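# Getting through the third trimester at home: tips that worked in our apartment

I'm at the tail end of my second pregnancy, we rent a two-room place on the fourth floor, and I have become a complete nerd about making daily life easier with a giant belly in front of me. Here's everything I've got so far!

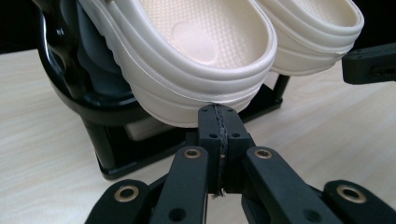 *Clogs up on the shoe stand, where I can see them without bending.*

## Feet and floors

Anything you step into beats anything you tie. I gave up on laces in November and have not missed them once. Keep shoes at hand height if you have a ledge or a small table to spare, and keep a long-handled shoehorn hanging from a hook by the door for the days your feet puff up.

For things that fall on the floor (everything, all day long), I use kitchen tongs. Get a second pair so you never mix them up with the cooking ones, and tie a bit of red yarn on the floor pair. Socks, toy cars, mail, the remote – tongs!

Roll up loose rugs and put them away for now. You can't see your feet and you will trip. If you love the one in the hallway, stick it down with carpet tape along all four edges.

## Kitchen

- Move the pots you use every day out of the low cupboard and onto the counter. It looks messy. Who cares.
- Sit down to chop. A cutting board on the table with a damp dishcloth under it won't slide.
- Fill the big pasta pot with a pitcher after it's already on the stove, and scoop the pasta out with a slotted spoon so you never have to carry the thing full.
- Freeze soup flat in zip bags, laid on a baking sheet. Once they're solid you can stand them up like books, and a flat bag thaws so much faster than a tub.
- Crackers in a jar by the bed. A jar, not the sleeve, or you'll be sleeping in crumbs.

My freezer goal was 40 meals before the baby. I'm at almost that now and very pleased with myself! Label each one with what it is and how to heat it, so whoever is standing in the kitchen at 3 a.m. can manage. My standard note says "90 seconds, stir, 90 more," which suits our microwave for a single bowl of soup. Yours may want longer.

## Laundry

Wash the baby clothes in a mesh bag or the tiny socks will vanish into the machine's rubber seal. I check that seal every time anyway and I've found the most amazing things in there.

If your washer is a front loader, pull a chair up to it and unload sitting down. Our building has the machines in the basement, so I do smaller loads on a little folding cart (mine is a Skimimora, any cart with decent wheels will do). Ask someone else to take the towels.

For spit-up stains, rinse cold first, rub in some dish soap, leave it 20 minutes or as long as it takes to drink your tea, then wash as usual. Hot water first can set the stain.

## Sleep corner

We don't have a nursery, just a corner. A cheap plug-in night light down low is much kinder than a lamp when you're up at all hours. I put 7 diapers in a basket within reach of the bed every evening and refill it on the way to brush my teeth. Good habit to start before the baby's here!

If your room is as dry as ours with the radiator on, hang a wet towel over the drying rack at night. Keep it well away from the heater.

Next on my list is the bathroom shelf, which is a disaster. I'll add that part once I've sorted it out.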